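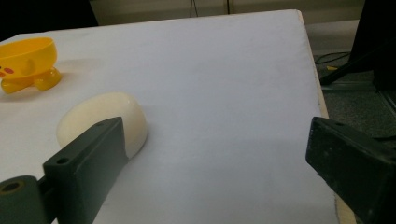 3.2 Materials and setting

Play sessions took place in the same room at the Piras nursery in Jurkport. The toy set held small household items, among them bowls, spoons and eggs, chosen by Cinzia Vitale from those the children already used. Over the study we logged 3,403 placements across 265 sessions. Each placement was coded for the item and for its final position on the table. 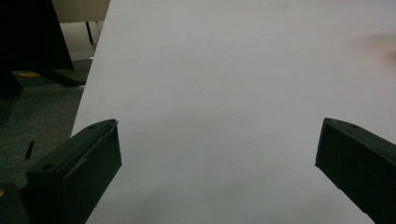 Figure 2. White tabletop and part of the surrounding floor.

Surface colour was fixed for all sessions, as the earlier Hetden work had found that patterned cloths drew children's attention away from the toys. We used a plain table with no markings. The smooth white top in Figure 2 gives no cue as to where an item should go, and the dark carpet beside it makes the table's edge easy to find when coding. Items that fell to the floor were coded as "off table" and left out of the position scores. There were 98 of these, most of them eggs.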